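Hinolwood Residents' Newsletter
2021-12-09

Kitchen counters: what to know before the spring replacements

The second round of kitchen work at Hinolwood starts after the winter break, and the office has been getting the same handful of questions by phone and at the front desk. This item covers the counters only. Cabinets, sinks and flooring were dealt with in the September issue, and copies are still in the rack by the mailboxes.

The contractor is Stoyanova, the same firm that did the north building. They will work one stairwell at a time, starting with the lowest apartment numbers. You will get a letter with your date at least 15 days ahead. If the date does not suit you, call the office as soon as you get the letter. Swaps between neighbors on the same stairwell are fine as long as both households tell us in writing.

There are three finishes to choose from: white, light gray and a speckled sand color. Samples are on the table in the office lobby and may be picked up and handled, but please leave them there. In the north building most households picked white. Natalina Galli, who coordinates the work for the association, asks people to look at the samples in daylight as well as under the lobby lamps. The sand color in particular looks much more yellow in the evening.

The standard counter is included in the renovation and costs you nothing extra. A longer counter, where the floor plan allows it, is charged at cost and spread over 19 months on your regular statement. Apartments with the narrow kitchen cannot have the longer version because the door would not open all the way.

Clearing out

Everything on and under the counter has to be out of the kitchen the evening before. That includes things hanging on the inside of the cabinet doors. Crates can be borrowed from Pistton on the ground floor, who are lending 100 of them for the length of the project. Bring them back empty and stacked. Last time several crates came back with onion skins in them.

The water will be off from morning until the crew leaves, normally in the late afternoon. Fill a few bottles and a kettle the night before. The shared kitchen next to the laundry will be open to anyone whose kitchen is out of use, and it has a stove, a microwave and a small refrigerator. Label your food with your apartment number.

The old counters go in the container behind the bicycle shed. Please do not take pieces out of it for shelves or workbenches. The edges are sharp where they have been sawed, and the container company charges us if the load is spread around the yard.

Caring for the new surface

The sealant along the wall needs a full day to cure. Keep water away from it during that time and do not lean anything heavy against it. After that, a soft cloth with dish soap and warm water is enough for daily cleaning. Dry it afterward if you have hard water marks on your faucet, as you will get the same marks on the counter.

Do not use scouring powder or steel wool. Both leave fine scratches that show up on the glossy finishes and cannot be polished out. For tea and coffee stains, mix baking soda with a little water, leave it on for 20 minutes and wipe it off. Turmeric and beet juice should be wiped up right away.

Bottles of oil, vinegar and syrup tend to leave rings. Wipe the bottom of the bottle before you put it back down, or stand it on a saucer.
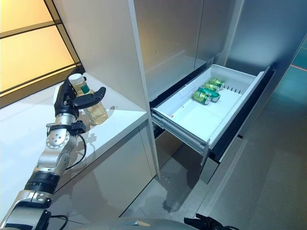
A glossy white counter with a rounded front edge.

Hot pans should go on a trivet. The surface will stand a warm plate but a pan straight from the stove can leave a dull mark, and repairs for heat damage are charged to the household. The same applies to knife cuts, so keep using a cutting board.

If you find a chip or a gap in the first weeks, report it to the office on the yellow form. Stoyanova will come back and fix faults in the work at no charge. Britt-Marie Strömberg collects the forms and passes them on in one batch, so allow a little time for a reply.

The sign-up sheet for finishes is in the office lobby. Households that have not made a choice by the time their letter goes out will get white.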